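Back in my kitchen

I said in the last post that I'd write about the new job properly once I'd got my feet under the table, and then three weeks went by and I wrote about marmalade instead. Sorry! It's the Saturday before we close for Christmas, Dec 21, 2019, and I've got a pot of tea and no excuses left.

So, Stekport. For anyone new, I used to run the test kitchen at Andside, which meant I cooked other people's recipes over and over until they worked on any old hob. Stekport build robot arms for kitchens, and they took me on because the engineers were very good at arms and had never timed a tray of roast veg in their lives. I answer to the title "kitchen lead". Mostly that means I lay the counter. 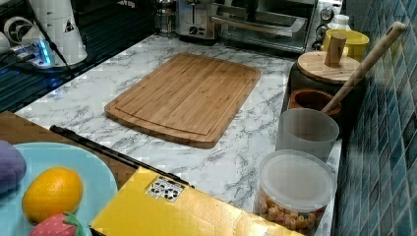

Laying the counter sounds like nothing, and on my first morning I thought so too. I put everything where a cook would want it, spoon by the board, cup by the toaster, and was quite pleased with myself. Then Todor Nikolaidis came along and asked me to do it again, a bit differently, and again after lunch, a bit differently again. I did 22 layouts that day and went home with my head spinning. At Andside I'd have told anyone off for moving my chopping board a hand's width to the left. Here it's half my job, and I've got rather fond of it (I know, I know).

The thing I keep getting asked by old colleagues is whether I'm training up my own replacement. It's a fair question and I don't have a tidy answer. I can tell you what has changed for me so far. I used to stand for the whole shift and now I sit for a good part of it, and my knees are thrilled. I write far more down. I talk less, which I don't love, as a kitchen is a noisy, gossipy sort of place and a lab goes very quiet when somebody is watching a run.

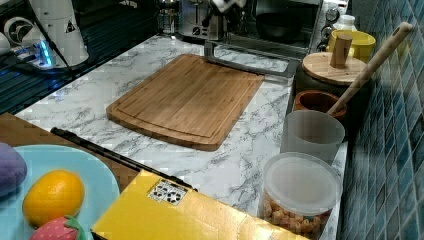
Breaks are another matter. We work in runs of 90 minutes and then everybody stops, no arguing, because Todor got fed up with people eating biscuits over their keyboards. At Andside you had your break when the oven let you. I'd forgotten what a cup of tea tastes like while it's still hot!

What I do miss is using my hands without thinking. When you've cooked for years you reach for things and they're there, and you couldn't say how you did it. Now I have to say how I did it. Which side do you pick a board up from? How close can a cup be before you'd knock it? I've had proper rows with people over that last one. I took the question to the Thursday lunch table and asked whether the job had changed how anybody there cooked at home.
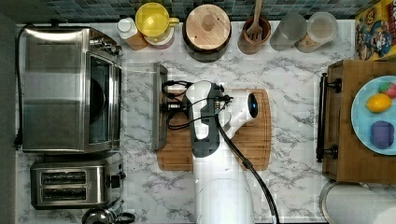
Todor said it had ruined him completely, that he now clears the whole worktop before he'll butter a slice of toast, and that his wife has asked him to stop explaining why. He also thinks I worry about the wrong thing. In his view the arm won't take the cooking off anyone for ages, but the planning of shifts around it will change people's days long before that, and we ought to be talking to the kitchens about rotas now.

I think he's right, annoyingly. We went over to Skadutstead in December to see the canteen that might take one of our arms on trial. They do 80 covers at lunch with a tiny crew, and the cooks weren't bothered about the robot in the slightest. They wanted to know who'd be asked to come in early and set up for it, and whether that would be paid. I didn't have an answer and neither did anyone else in our minibus.
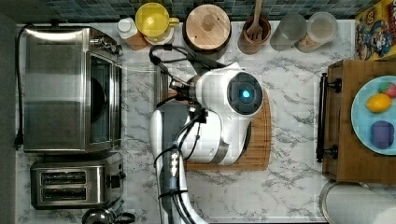

I've put it in my notes for January, top of the page, underlined. Setting up is work. I do it all day, so I should know, and if a canteen takes on an arm then somebody's morning gets longer before anybody's afternoon gets shorter. I'd like that written into the trial from the start, with a name and some hours next to it.

Anyway, we're shut for 2 weeks and I'm cooking for my sister's lot on the day itself, with a borrowed Eklund roasting tin that I'm not convinced fits my oven. I'll measure it tonight. Marmalade people, I haven't forgotten you, the second batch set beautifully and I'll post the recipe once I've found the bit of paper.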